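Varghese Hall Residence Services
Frequently Asked Questions for Incoming Residents

The answers on this page apply to all residents of Varghese Hall and the Mulness Annex during the academic year. Residents with a signed housing agreement should read this page together with that agreement. Where the two differ, the agreement applies.

Before You Arrive

When may I move in?
Your arrival time is printed in your housing confirmation letter. The front desk on Rullville Street is open from 8:00 a.m. on arrival days. Residents who come before their assigned time will be asked to wait until their room has been released by the cleaning staff.

May I change my arrival time?
Yes, provided another time is open. Send your request through the resident portal at least 5 days before you are due to arrive. Requests made by telephone cannot be accepted.

Can someone else collect my key?
No. Keys are issued only to the resident named on the agreement, on presentation of a government photo ID. A parent or guardian may not sign for a key, even where the resident is under 18.

May I ship packages ahead?
The mailroom accepts packages beginning one week before your arrival date. Address each package with your full name and room number. Packages that carry no room number are returned to the carrier. The mailroom cannot accept furniture, mattresses, or anything that requires two people to lift.

Rooms and Furniture

What is provided in my room?
Each resident receives a bed, a mattress, a desk, a desk chair, and a share of the closet. Storage pieces vary from room to room, and the list on your room condition form is the correct one for your room. Bedding, towels, lamps, and hangers are not provided.

May I bring my own furniture?
Small freestanding pieces are permitted if they leave a clear path to the door and window. Upholstered furniture from outside the building is not allowed. Nothing may be fastened to the walls, the ceiling, or the university's furniture.

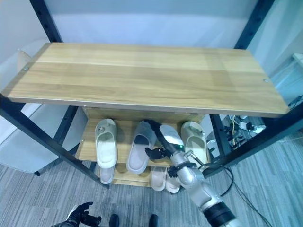

Residents who wish to have a provided item removed should submit a Furniture Request through the portal. Requests are reviewed in the order received and depend on storage space. Please do not place furniture in the hallway or move it to another room. An item missing from your room at checkout will be charged to you, even if it is later found elsewhere in the building.

Can the bed be raised?
Beds in Varghese Hall can be set at 4 heights. Staff will make the change for you on request. Beds in the Mulness Annex are fixed.

What is the room condition form?
The form records the state of your room on the day you receive it. Please check each entry, note any marks or damage, and return the form to the front desk before the end of your second day. If no form is returned, the room is taken to have been in good condition.

May I hang pictures?
Use the picture rail over the desk or removable adhesive strips. Nails, tacks, and double-sided tape are not permitted. Residents are charged for repainting where the wall surface is damaged.

Fees and Payments

How much is the housing deposit?
The deposit is $1,350 for all room types. It is paid once and is carried forward if you renew your agreement for the following year.

When will my deposit be returned?
Deposits are returned within 30 days of checkout, less any charges for cleaning, missing items, or damage. A written statement is sent with every return. Make sure that your mailing address in the portal is current before you leave.

How do I dispute a charge?
Write to the Residence Services office and quote the reference number on your statement. Include any photographs or correspondence you wish to have considered. The charge is placed on hold during the review. Decisions are issued in writing.

Daily Life

What are the quiet hours?
Quiet hours run from 10:00 p.m. to 8:00 a.m. During final examinations they are extended to the whole day, apart from a break between 5:00 p.m. and 7:00 p.m. Musical instruments may be played in the basement practice rooms only.

May I have overnight guests?
Guests may stay for up to two nights with the written consent of your roommate. Register each guest at the front desk on arrival. You are responsible for your guest's conduct and for any damage the guest may cause.

Which appliances are allowed?
Electric kettles with automatic shutoff, coffee makers, and fans may be used in rooms. Toasters, hot plates, space heaters, and air fryers may not. Prohibited items found during an inspection are held at the front desk and returned at checkout.

How does the laundry room work?
Washers and dryers take payment through the Zekine card, which you can obtain from the dispenser by the laundry room door. Money on the card does not expire, but it cannot be refunded. If a machine stops before the end of its cycle, note the machine number and report it at the front desk.

Are rooms inspected?
Health and safety inspections take place once each term. Notice is posted at least 24 hours in advance, and you do not need to be present. Staff may enter without notice in an emergency.

Repairs

How do I report a problem in my room?
Submit a Maintenance Request through the portal and describe the problem as fully as you can. For a water leak, a loss of power, or a door that will not lock, call the front desk at once, at any hour.

I have lost my key. What should I do?
Report the loss at the front desk without delay. A temporary key is available for three days. After that time the lock is changed and the cost is added to your account.

Moving Out

When must I leave?
Agreements for the academic year end in June. The exact date and hour are given in your agreement. Residents who need to stay longer must apply for summer housing, which is offered in the Mulness Annex only.

How clean must the room be?
Remove all belongings and trash, sweep or vacuum the floor, wipe all surfaces, and empty every drawer and shelf. Return furniture to the places shown on the floor card inside the closet door.

Whom should I contact with other questions?
General questions may be left at the front desk or sent through the portal. Questions about agreements and deposits should be addressed to Rodrigo Toledo, Residence Manager, at the Residence Services office on the ground floor of Varghese Hall.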